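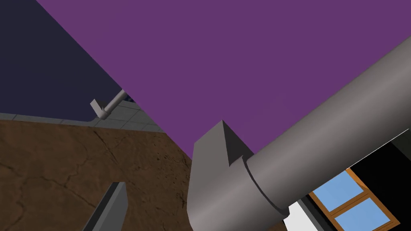
Purple, dark navy and pale grey tile

Will a deep purple work next to navy in a small hallway?

Asked by Imani Brannigan in Home and Decorating

We moved to Gondden in March and the hall is the last bit left to do. It's narrow, it faces north and it has pale grey square floor tiles that are staying put. The inside of the front door is a very dark navy, nearly black, and I love it. I've fallen for a proper violet for the long wall but my sister thinks it'll feel like walking into a cupboard! Has anyone done this and lived with it? Matt or a bit of sheen? I've got 100 to spend on paint and bits, and two kids who touch every wall they pass.

3 answers

Sólveig Laxdal
Do it! I painted our hall purple two years ago and I still grin when I come in from work. Dark halls get a bad press, but a north-facing one never looks bright in white anyway, it just goes a sort of dishwater colour. With navy beside it you want a purple that leans blue. The reddish ones (plum, damson, that sort of thing) can look brown at night under warm bulbs, and I say that having bought a whole tin of one.

Get a tester and paint a big sheet of lining paper, two coats, then move it up and down the hall for a few days. Look at it first thing and again at 9pm with the lights on. Mine looked completely different by the door and I'd have picked wrong from the little card.

For the finish, go matt, but get one sold as washable. Ordinary flat matt marks if you so much as brush it with a coat sleeve, and scrubbing leaves shiny patches. Undercoat in mid grey if the wall's white now, it saved me a third coat. And take the purple over the skirting too if you're feeling brave, it looks fantastic!

Gus Lindgren
had purple in a flat once. went off it. magnolia is fine

Fuad Degefa
Agree with Sólveig on nearly everything, except I'd leave the skirting pale so it ties in with your tiles. Pale grey is a gift here, it'll bounce some light back up. Is the grout darker than the tile? If so give it a good clean before you decide on anything, ours came up two shades lighter and changed how the whole floor looked.

The other thing is the bulb. We swapped a dim one for 800 lumens and the colour woke up. I got a big mirror for 49 at the Sunday market in Shek and hung it opposite the door, so you'd have change left for rollers. Keep half a jar of the paint back for touching up where the kids' hands go. Ours is mostly round the light switch and along the bottom of the stairs

Comment from Imani Brannigan
Thank you both (and Gus)! Three testers bought, lining paper is up. The bluest one is winning so far.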